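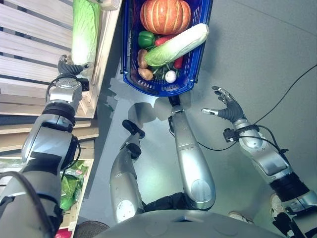

Pumpkin, napa cabbage and peppers in the blue basket

Lists > Kitchen & Cellar > Fermenting > Messages

Filed under: Cabbage, Kimchi & Kraut

Re: Soft kimchi again - what am I doing wrong?
From: Frauke Diekmann
1st October

Hi Younes, hi everybody,

Younes Benmoussa wrote:
> Second batch in a row that went limp on me. I salted the
> cabbage overnight, rinsed it, squeezed it and packed it in
> the big crock with the usual paste. After 10 days it tasted
> fine but had no crunch at all. My wife says it's the cabbage.
> I say it's the salt. Can somebody settle this?

I'm with your wife, at least halfway! I had the same trouble all last fall and blamed everything from the crock to the tap water. Then I started buying heavier heads and it got a lot better. Squeeze the thing before you pay for it. If it feels puffy, leave it for soup.

But overnight is also a long time for the salt (sorry). I cut mine in quarters, rub coarse salt in near the stem where the leaves are thick, hardly any on the green tops, and give it roughly 6 hours, turning it whenever I walk past. When a thick white piece bends without snapping, I rinse. Georges Hamdan does his in brine with a plate on top and swears by it, so maybe he'll chime in - his was the crunchiest at the March swap, and I went back for thirds.

Where do you keep the crock? Mine used to stand next to the stove, which was silly of me. Now it gets one night on the counter and then goes down to the cellar steps.

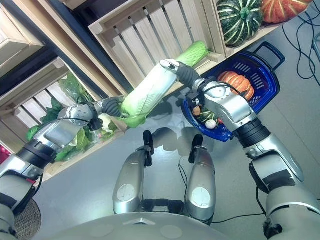
Napa, with the pale stem end and the leafy top

I don't trim the stem end much, by the way. Just a thin slice off the bottom, so the quarters still hang together in the crock. And I've given up on rice flour in the paste, mine always came out gluey. A grated pear does the job and the kids like it sweeter anyway.

Has anyone tried pumpkin in there? Holger mentioned it ages ago and never sent the recipe (Holger, I'm looking at you). I'd do a small jar first, with thin slices and less chili.

Let us know how batch three goes, Younes. And don't throw out the limp stuff, it makes great pancakes.

Frauke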